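From: Mwajuma Kimaro
To: cell-practice list
Date: 30/09/2020
Subject: Re: [cell-practice] Stove tasks - draft rules, section 4 (wrist views)

Akash, all,

Quick one between meetings, sorry for the fragments.

Akash Kanaujia wrote:
> Section 4 as drafted says "the wrist view shall be sharp at all
> working distances". I don't see how anyone at Gurine or anywhere
> else meets that. Fixed focus lens, you get close, it goes soft.
> Either we drop the clause or say what we want it for. Also 4.3 says
> the operator must confirm knob state "by wrist view or equivalent"
> before a task starts. Equivalent to what? Fengying has asked this
> twice now and I have no answer for her.
>
> Also can we please settle whether toy and mock-up stoves come under
> the same section as live ones. Dalia says yes, Plekex said no in
> July.
>
> Akash

On sharpness - agree, drop "at all working distances". Can't be met and people will just tick it. What I'd put in its place: the rule says what the view has to be good enough FOR. Finding the knob row, fine. Telling one knob from the next, fine. Reading a setting off the panel, no, never from the wrist view alone.

Pasting one in so we're all arguing about the same thing.
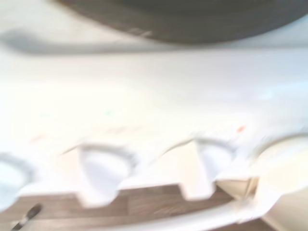 Wrist view over the knob row, white stove-like unit.

You can get the row out of that, and the two middle knobs have their tabs pointing down. Good enough to line up on. But the little coloured marks on the slope, green and orangey red - lights? printing? I couldn't say and I wouldn't want an operator signing that they could. So under 4.3 as it stands somebody confirms knob state from a view like this and we've got a signature that means nothing. And the outer knobs on either side are only half there, so "all knobs checked" is out as well.

Proposed wording, rough:

4.2 The wrist view may be used for approach and alignment. It shall not be the only source for reading a setting, indicator or label.

4.3 Before the first task of a session the operator shall look at every control directly, or by a fixed camera which shows the whole panel in focus, and record the position of each.

4.4 Loose items next to the unit (pens, sticks, cable ends, tools) shall be cleared or written down before start.

4.4 is new. There's a thin dark thing at the bottom left of that view, pen or marker maybe, and nothing in the draft says a word about it. Tamara's checklist at Dabbas has had a line on loose items for ages, I've more or less stolen it. Thanks Tamara.

"Or equivalent" goes. Tell Fengying she was right.

Mock-ups: with Dalia on this. Same section, same checks, only the power and gas isolation bits marked not applicable. If people learn the sloppy version on a mock-up thats the version they bring to the live cell. I know Plekex think it's too much paper for a training rig. It's one sheet.

Still open -

Speed near the knobs. Draft says 25 mm/s inside the last 80 mm. Rirkumis want 30. Don't much mind but can someone please write down WHY, whichever it is.

Who signs when the operator changes halfway through a session. My view, the new one does 4.3 again from scratch. Expect moaning.

Comments to the list please and not to me directly, I lose them. Will redo teh section once Dalia and Tamara have had a look.

Mwajuma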